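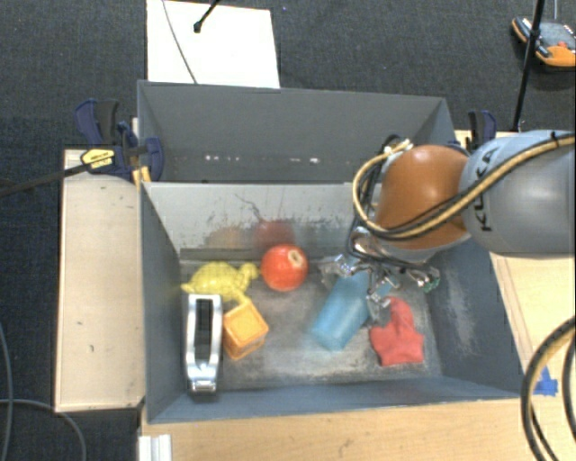 Can a Robot Clean Your Room Yet?

Short answer: sort of. A little bit. Not the whole room.

Long answer: keep reading!

Picking stuff up is hard

You don't think so, right? You see a ball, you grab the ball. Done. You were probably doing it before you could talk.

For a robot, grabbing a ball is a whole pile of problems. Where is the ball? How big? Will it roll? Is it next to a wall, so the fingers might bump? Robots usually see with cameras, and a camera only gives them tiny colored dots. Something has to turn the dots into "ball." That's the computer's job, and it gets it wrong sometimes.

Now put the ball in a bin with a toy turtle and a block. Harder! Things touch. Things lean on each other. Shiny metal is a pain because it reflects whatever is near it, and soft things change shape when you squeeze them. A block stays a block. A sock can look like anything.

So lots of robot practice is just this. Bin of stuff. Arm reaches in. Try to pick one thing. Try again.

Who practices more, you or the robot?

Kerubo Mollel teaches robots to sort toys at a small workshop called Kaewkla. We asked her how a normal day goes.

"Slow," she said. "One morning we tried 303 grabs. The robot got 88 of them on the first go, before we changed the program. After lunch it was better. Then somebody put in a beanbag."

What's wrong with a beanbag?

"It sags. The fingers close and the bag sort of pours out of the way."

OK so what can they do now?

Vacuum a floor. Yes, pretty well, unless there's a charger cord. Or a sock. (Socks again.)

Mow a lawn. Yes, if it's a fairly simple lawn.

Move boxes in a warehouse. Yes. The boxes are mostly neat shapes and somebody planned the building so the robots have room.

Fold laundry. Some can, slowly. A T-shirt spread flat is a lot easier then a T-shirt in a ball at the bottom of the basket.

Wash dishes. The dishwasher washes them already! Loading it is the tricky part. Forks, wet glass, a bowl stuck inside another bowl.

Clean your whole room. Not yet. Sorry.

Shops and factories go first

Houses are messy and every house is different. Your kitchen is not your neighbor's kitchen. In a factory the same part can show up in the same spot all day long, so a robot arm can do it over and over without getting bored. Robots don't get bored. They also don't notice if something weird happens, not unless a person thought of it first and gave them a way to check.

Somkiat Kaewsai runs the packing room at Zarnow, a company that mails out puzzles. One arm there puts puzzle boxes into bigger boxes. "It's great at boxes," he told us. "When a box gets squashed it stops and waits for me. I fix it, I press the button, off it goes."

So the robot has a chore and Somkiat has a chore too.

Try it yourself

You need a box, 5 small toys and a pair of kitchen tongs. Ask a grown-up before you take the tongs.

1. Put the toys in the box. Mix them up.
2. Close one eye.
3. Using only the tongs, move the toys out one at a time. No touching the box!
4. Give yourself 90 seconds.

Which toy was the worst? Did anything roll? Put in somthing soft and go again.

Now try it while a friend tells you what to do and you keep both eyes shut. Go slow for this one.

Words to know

Gripper: the robot's hand. Might have two fingers, or more, or a suction cup.

Sensor: a part that notices things, like light or touch or how far away a wall is.

Program: the steps a computer follows.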